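The afternoon session at the Baloyi flooring works in Hendville started at the drying kilns and worked forward to the finishing hall. Eleven of the stops on the printed route concern boards; this report covers the ones where moisture was discussed, plus the showroom.

Milagros Dizon, process lead for the site, took our group through. Incoming oak and walnut are stacked on spacers under an open-sided roof before kiln loading. Each stack gets a paper tag with species, thickness and arrival month. The target at the kiln door is 7 percent moisture content. Boards reading above that go back in, and the charge is logged as split, a practice the plant adopted in November after complaints of cupping from one distributor.

Kiln 2 was open for loading. Capacity is 877 boards in the standard width, fewer in the wide range. The fans reverse on a timer, and the vents are still set by hand from a chart taped inside the control cabinet. Dizon expects the vents to be automated when the Cirnden line is extended -- no date was given.

After the kilns, boards rest in a conditioned store for 15 days. I would have liked to see the readings for this stage. The store log on the wall covered temperature only, and the humidity sheets are kept in another office.

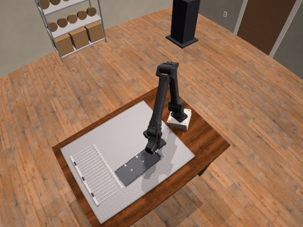 *Rendered interior with plank floor and dark-grained table.*

Color matching took up most of the questions in the showroom. The Leteo range is stained in two passes with a light sanding between them, and the second pass is where batches drift. The plant holds back a reference board from every run and compares it under two lamps, one warm and one cool. Customers ordering for a single large room are advised to take all cartons from one run and to mix boards from several cartons while laying.

The sanding line was running during our visit. Final grit on the stained ranges is 150; the oiled boards are taken to 180. Dust extraction was good at the infeed and poor at the outfeed, where a film had settled on the guard rails.

Minimum order for a custom stain is 400 square feet. Samples are cut from the same kiln charge on request, and the request has to be made before the charge is unloaded. Parking is behind the kilns, entered from the north gate.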